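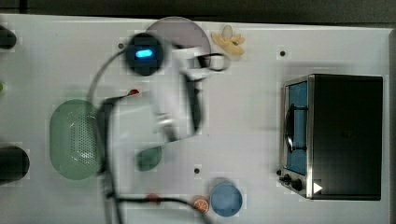 Marlies Hämmerli had already apologized twice for the coffee before I had my coat off. It was the second open day she has run at Flomitz, the robotics workshop on the upper floor of the old Fendard building, and she had been on her feet since seven that morning. There were still people on the stairs when I got there, a good many of them with children, and one grandfather who wanted to know (before anything else, before hello even) whether the thing could wash up.

"It can't," she told him, quite kindly. "It can move a bowl from here to there. On a good day it moves it to where you wanted it."

I have known Marlies a little for some years, through the evening classes she used to teach, and I had promised to come and write something about the day for our neighborhood pages. What I had in mind was a short notice. What I got was most of an afternoon on a folding chair, and a conversation that wandered off in all directions, so please bear with me.

The idea of the open day is a simple one. Flomitz builds software for robot arms, the kind that might someday help out in a kitchen or a care home, and twice a year the doors are opened and anybody can walk in and watch the work. There is no stage and no music. You stand behind a strip of tape, you watch an arm practice with dishes and play food on a white table, and you ask whatever you like. Around 200 people came this time, which pleased her very much, as the first one had drawn mostly relatives.

"We had a long talk beforehand about whether to make it a show," Marlies said. "You can do that. You can pick the one thing it does beautifully and do it every five minutes with the lights down. And then people go home thinking it's finished, and it isn't finished, it's our job, we come in every morning and it isn't finished."

So they ran an ordinary working session. The arm reached for something, it got hold of it or it didn't, and then everything went back and it tried again. I will admit that for the first few minutes I found this slow going. Then I noticed I had let my coffee go cold and was leaning forward, willing the thing on, the way you do when a child is tying a shoe.

I asked her why everything on the table seems to have come out of a nursery.

"Because it has, more or less!" she said, and laughed. "The strawberry, the orange slice, the bowls. My colleague Melur buys them. They're cheap, they're bright, and you can drop them all day long. And there's a good range of shapes. A plate is flat and hard to get under. A bowl has a rim, so you can pinch it. Something small and round rolls away from you, and that's a whole week of somebody's life."

Melur Chong, who was running the table that afternoon, is a tall, soft-spoken man who came to Flomitz from a bakery equipment firm called Paleck, and he has the patience I would expect of someone who has spent years watching dough go by. He answered the same three questions from every new group as though they had only just been thought of. Is it dangerous? (Not if you stay behind the tape.) Does it get tired? (No, but he does.) Is it going to take my job? That one he took more time over.

"I don't like to wave that away," he told me later, when it had quieted down a bit. "A lady asked me who works in a hospital kitchen. I said, look at it for 10 minutes and then tell me what you think. And she did, she stood there the full time, and she said she'd be glad of it for the trays, and the rest it could leave alone. I thought that was a very good answer. I wrote it down."

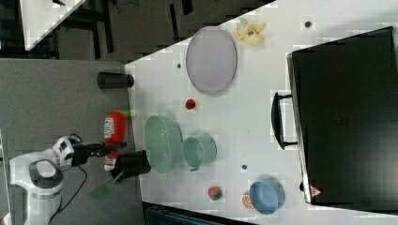 He has a notebook for this sort of thing, as it happens, a fat one with a rubber band, and over the course of the afternoon he let several of the children write in it too. One had suggested that the robot should be given a hat. Another wanted it to learn to make pancakes, but only for breakfast.

I wanted to know what a good day looks like from the inside, and here the two of them disagreed, in the comfortable way of people who have had the argument before. For Marlies a good day is one when something new works, even once, even crookedly. Melur would rather see an old thing work all day long.

"She likes the first time," he said. "I like the next 200."

"He's right that they're worth more," said Marlies. "But you can't bring a cake in for them."

There is a good deal of waiting in this line of work, and a good deal of putting things back. Each attempt is recorded, and the recordings are what the software learns from, so a bowl that ends up somewhere silly is still a useful bowl. They gathered more than 2,000 attempts over the winter, most of them with nothing more exciting than tableware. Marlies told me she now can't set her own table at home without thinking about where she puts her thumb.

"Try it," she said. "Pick up a cup and pay attention. You've decided where to hold it before you've got there, and you change your mind on the way, and you don't notice any of it. I've been at this for years and I'm more impressed by hands than I was when I started."

I did try it, with the coffee cup, and promptly spilled the last of it on my notes - so there is a stretch of our talk about funding that I can't give you in full. The gist is that the rent is covered through next year, that a local kitchen supplier, Nair, has lent them shelving and a sink unit for a bigger setup, and that Marlies would like a second arm more than she would like a new office chair, although she could use the chair.

Did anything surprise her about the visitors? She thought about that for a while, and had to break off to show a small boy where the restroom was.

"The quiet," she said when she came back. "I expected people to talk over it. But they go quiet when it reaches for something. All of them do, and then when it gets there they all start talking at once. I hear that from the next room, and I know how it's going without looking."

The part I enjoyed most was toward the end, when the crowd had thinned and the few of us left were allowed to pick what the arm should go for next. There was a lively vote. The strawberry won by a long way, over my own choice, which was the blue bowl, and Melur set about it as seriously as if we had been paying customers. A girl of maybe six, sitting on her father's shoulders, gave directions throughout. "Down a bit. Down a bit. No, the OTHER down."

By the time I left it was getting on for half past five and Marlies was stacking chairs, having turned down my offer to help and then accepted it. The next open day is planned for December, again with free entry, and she asked me to mention that the elevator will be working by then and that children are welcome as long as they come with a grown-up. Groups larger than 10 should call ahead so that there's somebody free to take them around. She has also promised better coffee, and Melur says he will bring rolls.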